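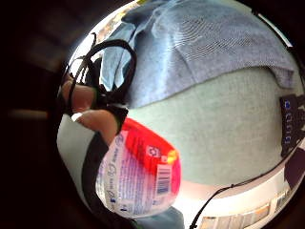 Mimton glove rig is back on the round table

Good news for everyone who has been asking me on the stairs: the Mimton glove rig is up and running again, and it has moved. We've been out of action while the marker board mount was mended and half the cables were swapped, and when I went to put everything back I found our old room full of stacked chairs. So we are now out in the curved corridor by the big windows, and I have to say I like it a lot better. You get the whole city to look at while the calibration runs!

If you haven't worn the thing before, it's a sensor glove with marker patterns on it. You put it on, you do some ordinary job by hand, and the recording goes to Bernd Heitmann's group at Primberg, who use it to teach their arm the same job. My part is much duller. I look after the glove and its cables, I set the table up in the morning and I pack it away at night.

What went wrong

The first sign was the tracking jumping. You'd hold your hand perfectly still and the drawn hand on the screen would hop a couple of centimetres to one side, then hop back. I blamed the light, then I blamed the software (sorry, Gilles), and then Rūta Lūse took hold of the square board that sticks out from the back of the glove and waggled it. It moved. Only a tiny bit, but the whole position of the hand is worked out from that board, so a tiny bit is plenty.

The mount had cracked underneath, where it meets the glove. Rūta printed a new one with a thicker foot and we bolted it on with washers. While it was off I went along every cable with a meter and found two that cut out when you bent them near the plug. Those went in the bin. The replacements came from Harms in a padded envelope and are slightly longer than the old ones, so please stop telling me there's more spaghetti than there used to be. I know. I like a bit of slack at the wrist, as the short ones were what pulled the plugs sideways to begin with.

Setting it up in the corridor

Moving took most of a morning. The table is round, which made me grumble at first, as I'd always squared things up against a straight edge. Now I sit the wearer at the back, facing the fixed camera, and lay the green tablecloth so that it hangs evenly. The cloth is plain and matt and the markers stand out nicely against it. Bare tabletop gave us reflections, and the last thing you want is a shiny patch right under a black-and-white pattern.

The windows were the real worry. A bright day outside can wash out a marker completely if it's turned the wrong way, so Gilles Roussel came down and fixed the camera exposure by hand instead of leaving it on automatic. We then spent ages having somebody wave at it from every chair position we could think of. There's one angle, with the palm flat up towards the glass, where we still lose a marker for a moment. I've put a strip of tape on the floor where the wearer's chair goes, and if you keep to that you'll be fine.

After that we ran the calibration 114 times over the week. Yes, I did keep a tally, Bernd wanted the number. Three of those failed and all three were on the first day, before the exposure was fixed.

First proper job: bottle and cloth

We've started with a wiping task, as it has a bit of everything in it: picking up, squeezing, putting down, and then a soft floppy thing that never lies the same way twice. The light blue towel is the hard part for Primberg's arm. The spray bottle is the hard part for me, because any liquid near that glove makes me nervous, and I hover. The rule is that the gloved hand takes the bottle by its upper half and the nozzle points away from the electronics. Your other hand stays bare and can rest on the table until it's wanted. 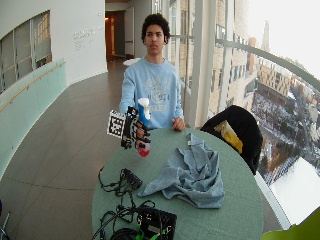 Looking after it between sessions

I've had a few offers of help with this (thank you, Rūta Žukauskas, I'm taking you up on Tuesday), so I may as well write down what I do.

Before anyone puts the glove on, I give the board a gentle push with one finger. If it gives at all, we don't record. Then I look over the marker patterns for smudges and wipe them with a dry lint-free cloth. No spray, no wet wipes! We lost a corner of one pattern that way last year and I had to reprint the lot.

The small module gets a quick check that all its plugs are home. You should feel a click on each. Don't tug on a cable to see whether it's in, push the plug instead.

When the glove comes off, it comes off from the wrist with the board held steady in your free hand. Pulling by the fingertips is how the seams go. I leave it open to air for a while, then it lives in the Hernetti case with the board facing up and nothing on top of it.

Cables are coiled loosely and go in the lid. I don't wrap them round anything. Every five sessions I do the bend test with the meter again, and I write the result on the card inside the case so the next person can see which ones are getting tired.

Who's on the rota

Edgars Vītola is keeping the sign-up sheet, and mornings are filling up faster than afternoons. You don't need any experience, just a right hand that fits the glove, and it's a fairly forgiving size. Bring a jumper with sleeves you can push up, or at least one that doesn't mind having a strap over the cuff.

If you're only passing through the corridor while we're recording, do carry on, but please keep to the wall side and mind the cables near the table. And if you find the floor tape coming up at the corners, give it a press with your foot on the way past. I've done it twice today already.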